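Home Archive Recipes Garden Say Hi

February
by Weidong Gu

So I finally gave in and started fixing up the old desktop, and of course it turned into a whole thing about how I keep stuff, and why my closet looks like a yard sale.

My mother never threw out anything that still worked. When we moved to Burnport I was 9, and we drove there with a toaster on my lap because she didn't trust the box. That toaster made it through two apartments and a house. The cord got wrapped in tape, the little tray underneath went missing, and she still made me cinnamon toast in it every morning before school. I think about that toaster way more than I should!

Anyway, I've been trying to live a bit more like her this winter. My rule is 30 dollars. If I can fix a thing for less than that, I have to try before I'm allowed to shop for a new one. So far I've done the kitchen lamp (a new switch, easy), my brown boots (Hegedűs, the shoe repair place down by the water, did those, so maybe that's cheating) and a winter coat with a zipper that fought me for 5 evenings straight. I won, but the pocket on the left side is now sewn shut. I put my hand there every single time I go out.

The desktop was next on the list. I mostly use it for photos and taxes, and it had gotten so slow that I'd click on a folder and go start the rice. My cousin Gemia said it probably just wanted more memory, and she was so sure about it that I ordered some used sticks that night, under budget and feeling very smug. 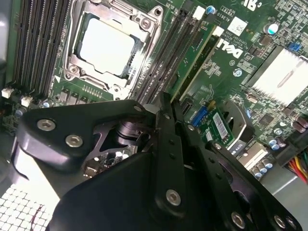 I'd been scared of that job for ages, same as I was with the zipper. You picture yourself ruining everything. But most of the stuff in my home was put together by somebody, and a lot of it comes apart again if you go slow and keep the screws in a saucer. (Use a saucer. I used the rug once and I'm still finding them.)

Next up is the radio from my uncle, which only gets one station and only if you stand near the fridge. After that I'm out of easy ones, unless you count the couch, and I don't know how to fix a couch. If any of you have done springs, please write to me, I'll trade you a jar of plum jam for advice.

Older posts Newer posts Back to top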